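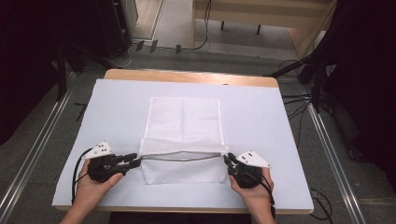 Arico presenta su bolsa de malla para la colada delicada y abre las puertas de su taller de Siseo

22 de julio de 2021. Con mucha alegría, y después de unos meses en los que hemos lavado más calcetines de los que nos gustaría confesar, en Arico anunciamos la llegada a las tiendas de nuestra nueva bolsa de malla blanca para lavadora, una pieza rectangular, sencilla y ligera, pensada para quienes quieren cuidar la ropa pequeña o delicada sin convertir el día de colada en una ceremonia.

La idea empezó a tomar forma en marzo, cuando invitamos a las familias que ya compraban nuestros cestos y tendederos a contarnos qué les resultaba más incómodo al lavar. Nos escribieron 738 hogares (¡gracias de corazón a todos, también a los que mandaron cartas a mano!) y una queja se repetía en casi todas las respuestas: las bolsas se abren mal, la boca se queda estrecha y hay que ir metiendo las prendas una a una, a empujones. Por eso hemos dedicado buena parte del trabajo a la abertura, que ocupa uno de los extremos y se estira bien a lo ancho cuando se toma por las dos esquinas, de modo que la parte delantera cae suelta y la bolsa se ahueca como un bolsillo.

El tejido es una red fina, con un dibujo de rombos muy discreto, y vacía se queda plana, así que puede guardarse doblada en un cajón junto a los paños de cocina o, como hacemos en casa de más de uno de nosotros, colgada detrás de la puerta del lavadero.

«Mi madre usaba una funda de almohada atada con un cordel, y le funcionaba de maravilla, pero tardaba una eternidad en deshacer el nudo», recuerda Bello Aliyu, responsable de producto de Arico. «Yo quería algo que ella pudiera abrir sobre la mesa, llenar en un momento y olvidarse. Cuando le llevé la primera muestra me la devolvió con una lista de correcciones, y casi todas están en la bolsa que vendemos ahora».

Para las medias, la ropa interior y las prendas de bebé recomendamos llenarla hasta la mitad y usar un programa suave. Los jerséis de punto agradecen ir solos, doblados y del revés.

La primera tirada es de 1.000 unidades y se vende en paquetes de 2, en las tiendas Balogun y en nuestro propio taller de Siseo. La distribución a otros comercios corre a cargo de Curkberg, que atenderá también los pedidos de lavanderías y residencias.

Quien quiera conocerla de cerca está invitado a la jornada de puertas abiertas del taller, con café, bizcocho y una mesa larga para probar las bolsas con la ropa que cada cual traiga de casa. Hay sitio para unas 80 personas y la entrada es gratuita, previa inscripción en el mostrador de cualquier tienda Balogun.

Contacto para prensa: Bello Aliyu, Arico, taller de Siseo.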